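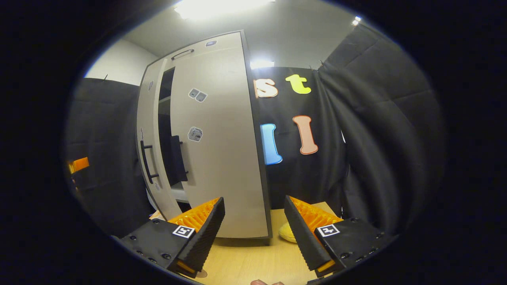
Filed under: Gear Reviews / Robot Learning / Hands-On

Flunton Hand-Held Gripper Kit: I taught a policy to open a cabinet door

I've wanted to try the "skip the robot, collect with your hands" approach for ages, so when the Flunton kit went on sale in June I grabbed one. You hold the gripper, do the task yourself, and the recordings train a policy that later runs on an arm. No teleop rig, no fighting with joint limits (bliss!).

My test task was a tall light-colored cabinet on a wood tabletop, nothing fancy. I like doors for this kind of test. A pick-and-place policy can get away with being sloppy, but a door only swings the one way and it'll let you know if you pull wrong.

First, the good stuff. The fingers are great. They're matte black with bright orange ribbed pads on the inside, and there's a square black-and-white marker on the outside of each one, so the software can work out how wide the grip is. I recorded 149 demos over two evenings and my wrist only started complaining near the end. The view is super wide too, with both fingers, the cabinet and half the room in it, and I think that's a big part of why tracking held up so well. I hung some big foam letters on the black backdrop and left a few little things lying on the table, and tracking dropped out on just 7 recordings.

Now the training. I used the Phromma recipe, which is a diffusion policy with a short action history, pretty much at default settings. On 57 demos it was hopeless. It would drift toward the handle and then sort of hover there, like it forgot why it came into the room. With around 100 it clicked, and most of my test runs on the arm ended with the door open. Adding the rest helped a bit with odd starting angles and not much else.

Gripes: the Brillotis export tool is slow and crashes if a folder name has a space in it. The manual skips latency matching completely, and I lost a whole afternoon to that before I found a thread from the Kastville user group. And the wide lens bends straight edges so much that I kept misjudging distances when I played clips back.

Would I buy it again? Yep. I'm doing drawers next, and I already dread the export.

Related reviews
Brillotis Export Tool: Still Slow
Phromma Training Recipe, Six Weeks In
Soft Finger Pads Compared
Notes from the Kastville Meetup

Contact | Copyright | Back to top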